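家庭地面整理（机器操作）

分类：服务机器人 | 家务自动化 | 操作与抓取

家庭地面整理，指由机器在住宅内识别散落于地面的物品，将其逐件拾起并送至指定收纳位置的作业。该作业与地面清扫相邻，但技术构成不同。清扫机器人以覆盖面积为目标，对地面物品的处理方式是绕行；整理机器人以物品为目标，需要完成识别、抓取、搬运、放置四个环节，并对每件物品的归属作出判断。在家务自动化的研究文献与产品资料中，该作业有时也称“拾物”“归位”或“玩具收纳”，各称呼涵盖的范围略有出入。

截至本条目修订时，家庭地面整理仍属部分可行的作业。形状稳定、尺寸适中、相互分离的硬质物品，在光照正常的房间内可以由机器较可靠地完成；链、绳、袋、布料以及带有细小附件的物品，成功率明显下降；需要推断住户意图的物品，多数系统选择保留原位或移交人工处理。

术语

拾取：末端执行器与物品建立稳定接触并使其离开支撑面的过程。部分资料将物品离地即视为拾取成功，另一部分要求物品在搬运过程中保持不脱落。两种口径下的成功率不能直接比较。

归位：将物品放入或放置于预定位置。预定位置可以是开口容器、抽屉、架面或挂钩。开口容器对放置精度的要求最低，也是多数试验采用的形式。

干预：作业过程中由人实施的任何动作，包括扶正物品、重新摆放容器、远程接管、复位机器以及口头指定目标。干预次数是评价自主程度的主要指标，但各方对“口头指定目标”是否计入存在分歧。

残留：作业声明结束后仍处于地面的目标物品及其脱落部分。断开的链节、脱落的绳头均计入残留。

背景

地面整理进入自动化研究的时间晚于工业分拣。工业分拣的物品种类在一个班次内基本固定，来料方向、照明和背景由工位决定，末端执行器可以针对物料定制。住宅内上述条件均不成立。物品种类没有上限，同一件物品每天以不同姿态出现在不同位置，地面材料从硬质地板到长绒地毯不等，白天的自然光经窗户进入，会在数分钟内改变画面的曝光与阴影。

早期方案多采用改造环境的办法，例如为物品粘贴标签，为容器设置标记，或限定物品只能落在指定区域。此类方案在演示中表现稳定，进入住宅后维护负担较重，标签脱落、遮挡和遗漏使住户需要投入的时间接近手工整理本身。后来的方案转向不改造环境，依靠视觉识别和从示范数据中学习的操作策略。示范数据可由遥控机器取得，也可由人手持与机器末端相同或相近的夹爪直接完成动作取得。后一种方式不占用机器本体，可以在普通住宅中进行，动作速度也接近人的正常速度，代价是示范中缺少机器本体的关节约束，部分动作转移到机器后超出其可达范围。

作业构成

一次完整的地面整理通常分解为下列步骤。

巡视与建图。机器沿可通行区域移动，获得地面、家具和开口容器的位置。窗前、沙发下沿和墙角是遗漏较多的位置。落地窗一侧还存在玻璃反射与室外背景进入画面的问题，深度传感器在玻璃处给出的读数常为空值或室外景物的距离，建图时需要单独处理。

目标确认。系统把地面上的物体分为待整理物、固定物和不可触碰物。坐垫、靠枕与大型毛绒玩具的归类最不稳定：同一件靠枕立在窗边可能属于陈设，平放在地面中央则多被视为散落。仅凭单次观察无法区分，系统一般依据住户此前的设定，或者采取保守策略。

抓取规划。在目标上选择接触位置、接近方向和夹爪开度。两指平行夹爪和两指连杆夹爪是住宅机器中常见的形式，前者开合过程中指面方向不变，后者结构轻，可夹取的尺寸范围较大，但指端轨迹为弧线，贴地夹取时需要补偿高度变化。

提起与搬运。物品离地后，系统应检查夹持是否成立，并判断是否有未夹住的部分拖在地面。

放置。把物品送至容器上方并松开，或伸入容器后松开。轻质柔软物品可能附着于指面，松开后随夹爪一起返回。

复查。重新观察地面，确认没有残留。复查在演示视频中常被省略，在实际使用中则占用相当比例的时间。

细长与链状物品

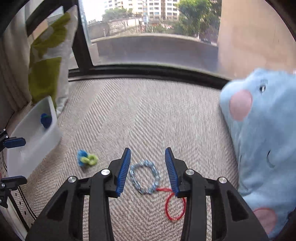

撰文：Zitia 技术百科编辑部　　修订：7月8日

链状物品是地面整理中失败较为集中的一类。由小链节互相扣合而成的链，局部刚硬、整体柔软，任一链节受力后，相邻链节先在间隙内转动，再依次被带起，因而夹爪提起的瞬间和整条链离地的瞬间并不重合。浅蓝色金属链在米色地毯上摊成大致椭圆的一圈时，张开的两指从圈的两侧接近，可选的夹持位置至少有两类：夹圈的一侧边缘，或将两侧向中间收拢后一并夹住。夹一侧边缘所需开度小，接触容易建立，提起后链呈下垂的双股，末端长度较大；收拢夹持得到的团块较短，便于放入容器，但收拢过程中链节可能从指端下方滑出。

链的一端或一侧系有细绳时，情况更为复杂。细红绳在地毯上卷成松散的小圈，高度很低，在深度数据中几乎与地毯表面重合，识别主要依靠颜色。若规划模块只把链体作为目标，提起后绳子随链一起离地，一般不影响拾取本身，但绳圈可能套住夹爪的连杆或邻近物品。连杆式夹爪的臂上常开有减重用的孔，绳头进入孔内后，松开夹爪也不能使物品完全脱离。已有的处理办法包括：提起后在容器上方做小幅抖动；松开后先竖直上升再横移；放置完成后用末端相机检查指面附近是否仍有异色线状区域。几种办法均会增加单件用时。

绒条链节构成另一种典型情形。绒条（又称毛根）由金属丝芯与表面短绒组成，弯成环并相互套接即可成链，常见于儿童手工。其质量很小，对夹持力要求低，但表面绒毛与地毯纤维之间有轻微勾挂，横向推动时容易改变形状。与金属链相比，绒条链节受力后会保留弯折，整理前后的形状可能不同。对住户而言，手工作品被压扁与未被收纳，哪一种结果更不可接受，并无统一标准。现行多数评测只记录是否归位，不记录形状变化，Plivaritz 试验室的规程是少数要求在归位后附加外观检查的规程之一。

两节不同颜色的绒条链节套在一起时，分割模型有时将其视为两件物品，先后安排两次抓取。第一次抓取已将两节一并带走，第二次抓取落空，系统若未及时更新观察结果，会把落空记为失败并反复尝试。反向的错误也存在：相邻放置但未相连的两件物品被视为一件，提起后其中一件留在原处。两种错误在复查步骤中都可以发现，在没有复查的系统中则表现为莫名的停顿或遗漏。

指端与表面

指端材料对地面整理的影响大于其在桌面作业中的影响。地面作业中指端频繁接触支撑面，会沾附灰尘、毛发和短纤维，摩擦系数随使用时间下降。带横纹的软质指垫可以在纹路间嵌住细物，对链节和绳的夹持优于光滑指垫，但纹路中积存的纤维需要定期清理。采用醒目颜色的指垫便于末端相机在画面中定位指端，不过当目标颜色与指垫接近时，分割边界会变得模糊。蓝色指垫夹取蓝色物品即属此类，常用的缓解方法是依据夹爪开度预先计算指垫在画面中的位置，并予以屏蔽。

地毯对规划的影响有三个来源。其一为可压缩性，指端压入绒面后，实际高度低于建图所得的地面高度，控制器需要允许一定的接触力，不能以位置误差作为唯一的停止条件。其二为纹理，斜向人字纹等规则纹理会使部分立体匹配算法产生周期性误差，在平整的地毯上计算出并不存在的起伏。其三为方向性，织纹方向与拖动方向之间的夹角影响拖动阻力，同一动作在不同朝向下结果不一。硬质地面没有前两个问题，但薄片状物品在硬质地面上更难插入指端，整体难度未必更低。

窗框下轨与地面之间的高差也应计入。小件物品落在下轨内侧时，两指夹爪往往缺少横向张开的空间，只能沿轨道方向夹取，末端需要旋转到与通常姿态垂直的角度。部分机器的腕部行程不足，遇到此类位置直接标记为不可达。

容器与放置

开口塑料收纳箱是试验与家用中最普遍的归位目标。箱体轻，机器触碰箱沿时箱体会移动，下一次放置若沿用旧位置，物品可能落在箱外。一种简单的做法是将箱体靠墙或靠帘放置，以减少一个方向的位移；更通用的做法是每次放置前重新估计箱口位置。箱体为白色且背后为白色窗帘时，箱沿与背景对比不足，估计误差增大，逆光条件下更为明显。

箱内物品堆积到接近上沿后，放置动作的余量减小。系统若不观察箱内高度，会在某一件之后开始出现滑落。以毛绒类物品为主的箱体尤其如此，原因在于其堆积松散，从上方观察时看似已满，压实后仍有空间。人在整理时会随手按压，机器执行按压需要额外的力控制与判断，现有产品大多不提供该功能，而以“容器已满”提示住户处理。

洞洞板一类的壁面收纳对放置精度要求更高。物品需要对准钩或夹具，允许误差通常在数毫米以内，柔软物品在钩上方会摆动。多数系统不支持向壁面夹具归位，也不支持由夹具上取下物品。

大型柔软物品

毛绒玩具、靠枕和坐垫的抓取本身并不困难，两指夹住任意一处面料即可提起，难点在于体积与遮挡。大型毛绒玩具靠近机器时会占据末端相机画面的很大部分，使其后方和下方的区域不可见。系统应先移开大件再处理小件，还是先处理已看见的小件再移开大件，属于任务排序问题。先移大件可以一次获得较完整的观察，但移动过程可能扫动周围的小件；先取小件则需要在观察不完整的条件下规划路径，机械臂有较大概率碰到大件。两种顺序在公开试验中均有采用，没有明显的优劣定论。

面料上的刺绣线、缝线与补片有时被识别为独立物品。绣出的眼睛或嘴部线条在近距离画面中呈深色细线，与落在玩具上的绳段外观相近。误识别后，机器会尝试在面料上夹取不存在的绳，通常无害，但多次夹扯可能损伤绣线。加入触觉反馈可以减少重复尝试，单纯提高图像分辨率的效果有限。

评测

家庭地面整理没有统一的国际标准，引用较多的是两套民间规程。

Trarkham 规程以房间为单位。试验房间内布置地毯、容器和若干大件，散落物品共50件，分为硬质、柔软、链绳和混合四组。机器在无人干预的条件下作业，直至自行声明结束。记录内容为归位率、残留、干预次数和总用时。规程要求物品由不参与调试的人员散落，不得摆放整齐，允许互相接触和叠压，并要求试验在自然光与室内灯光下各进行一次。该规程的优点是接近住宅使用，缺点是同一系统两次试验的布置不同，结果离散较大。

Adamczyk 规程以单件为单位。每种物品重复抓取100次，每次的位置与姿态由随机数表给出，物品之间不接触。记录内容为拾取成功率、归位成功率和单件用时。该规程可重复性较好，适合比较末端执行器与控制算法，但不反映遮挡、排序和复查等整房间问题。厂商宣传中给出的高成功率多数来自单件规程或其变体，读者在引用时应核对所用规程及物品组别。

Plivaritz 试验室在两套规程之外增加了外观检查与声噪记录，并规定链绳组的每件物品归位后应能由人单手从容器中取出且不带出其他物品。该项规定针对的是缠绕：机器逐件投入的链和绳在箱内互相勾连，从归位率看已全部完成，从住户角度看则产生了新的整理工作。据试验室公布的说明，参试的10套系统中仅有2套在链绳组满足该项规定，且二者均以延长单件用时为代价，单件用时超过50秒。说明未给出参试系统的名称。

与车间作业的比较

地面整理常被与车间的散料拾取相比较。两者都面对无序堆放的物品，所用的感知与规划方法有较多共同来源，差别主要在以下几方面。

车间散料的种类已知，可以预先建立模型；住宅物品多数没有模型，手工制品更是每件各异。车间允许失败后将物料退回料箱重抓，单次失败的代价是节拍损失；住宅中失败可能造成物品损坏、推入家具下方或缠入机器。车间设有防护围栏或限速区域，住宅中有儿童与宠物活动，机器的速度和力受到更严的限制，单件用时因此偏长。车间的照明可由工位固定，住宅只能适应既有条件。

链条类物料在车间同样属于难以自动化的品种。装配线上的短链多以托盘或挂架供料，保持伸直状态，避免机器面对成团的链。该做法在住宅中没有对应物，住户不会将散落物预先拉直。部分研究者据此认为，链绳类物品的整理进展不能由车间经验推得，需要独立的数据和评测。

经济性方面，车间以单件成本衡量，机器速度低于人工但可连续运行时仍有采用价值。住宅整理每天的作业量有限，连续运行的优势较小，住户更看重结果是否需要返工。机器把大部分硬质玩具收好而留下链、绳和手工作品时，住户仍需弯腰处理剩余部分，节省的时间与残留数量不成比例。

现有系统的能力范围

综合公开资料，可以将现有系统的能力归纳如下。

较可靠的作业：拾取拳头大小的硬质物品；拾取中小型毛绒玩具；向位置固定的开口箱放置；在单一房间内重复巡视。

条件性的作业：拾取平摊的织物；拾取单条链或绳，前提是周围无其他细物；在逆光窗前作业；将靠枕移至指定座位。此类作业的成功率随房间条件变化较大，在一处住宅中调试后，换到另一处常需重新采集数据或调整参数。

尚不可靠的作业：拆解相互缠绕的链绳；判断未完成的手工作品是否应收纳；从软物堆中取出指定小件；向壁面夹具归位；在容器将满时自行压实或更换容器。

Zitia 旗下的家用样机属于公开资料较完整的一种。其说明书把链绳类物品列入“协助整理”一栏，默认动作为将其推至房间边缘并通知住户，拾取功能需手动开启。同类产品也有相近的设置，命名不同。由此可以看出，制造方对该类物品的判断与评测结果基本一致。

数据问题

从示范中学习的策略，其能力范围与数据分布密切相关。公开的地面整理数据以硬质玩具和衣物居多，链绳类占比较小，原因之一是链绳示范难以切分。人在整理链时常用手指捻、拢、绕等动作，两指夹爪不能复现，换用手持夹爪示范后动作变得单一，多为夹起一侧后直接提走。由此训练得到的策略也倾向于直接提起，对拖曳和缠绕缺乏应对。

标注口径是另一问题。链与所系细绳应标为一件还是两件，各数据集处理不一。标为一件有利于整体归位，标为两件有利于识别绳的位置并避开缠绕。将两种口径的数据混合训练，曾有报告称会使分割结果在同一画面的前后时刻来回变化，影响规划的稳定性。3月发布的 Trarkham 规程修订稿建议，对有固定连接的物品同时给出整体标注与部件标注，目前采用者不多。

窗外景物也会进入数据。楼房、树木和围栏在画面远处占有一定面积，对操作没有直接用处，却可能成为模型识别房间的线索。同一住宅的数据若同时出现在训练与测试部分，成绩会偏高。按住宅而非按片段划分数据，是较为稳妥的做法。

住宅内采集还涉及隐私。窗外景观、墙面陈设与儿童物品均可能间接指明住址或家庭构成。通行的处理包括对窗户区域做模糊、缩小画面保留范围，以及由住户在提交前逐段确认。模糊窗户区域会同时去除逆光信息，对需要在窗前作业的策略有不利影响，二者如何取舍尚无一致意见。

安全

地面整理机器的主要风险来自夹爪与手指、宠物的接触，以及细绳卷入运动部件。前者通常以限制夹持力和检测接触处理。后者在轮式底盘上较为突出，底盘驶过绳圈时，绳可能缠绕轮轴，机器随后拖带所系物品移动。规避方法是把所有线状区域在建图时列为底盘禁行区，由机械臂在区外伸入拾取。禁行区过多会使部分房间不可通行，此时系统应停机并提示。

由小链节构成的物品对幼儿有误吞风险，断裂后尤甚。机器拾取过程中若施力过大造成链节脱开，残留小件的危险高于原物。部分规程因此规定，链绳组一旦出现断开，无论归位结果如何，该次试验均记为失败。

参见

清扫机器人
散料拾取
柔性物体操作
示范学习
两指夹爪
家用收纳容器

标签：地面整理、链绳抓取、家务机器人评测

联系编辑部 | 勘误提交 | © Zitia 技术百科 版权所有 | 返回顶部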